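Purple and yellow: silk flower arranging at Maddocks, Hosville
20 November 2022

We finally did a whole session on vases, and I have been looking forward to posting this since August! Maddocks gave us the big bright room again, and between us we got through 21 arrangements, from tiny bud vases up to armfuls of greenery. Purple on yellow was my favorite by a mile. It looks so cheerful, even on a gray November day.

Small yellow vase, lots of purple. The blooms are bunched close in the middle, with a few little ones let out to the sides on thin stems.
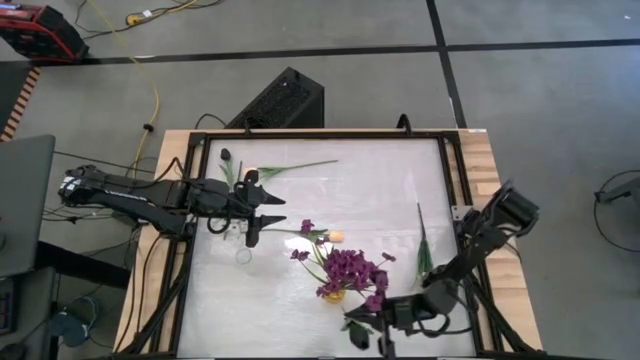 I used to cut every stem to the same length and then wonder why it all looked like a hairbrush. Leave a couple long! You can always bend the wire down later, and one stray bloom on its own does more than five packed in tight.

Next, amber glass. I love this bottle shape, with the thick rim and that oval medallion on the front (a sort of sunburst flower), and the stems showing dark through the yellow. The clear vase at the left has long green stems on a good hard lean, and pale flowers.
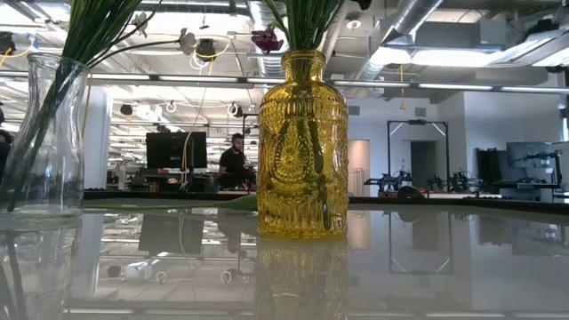
A reader in Prolen writes that she puts a handful of glass beads in the bottom of any narrow vase before the stems go in - they stay where you point them, and the whole thing is much harder to knock over. Trying that next time.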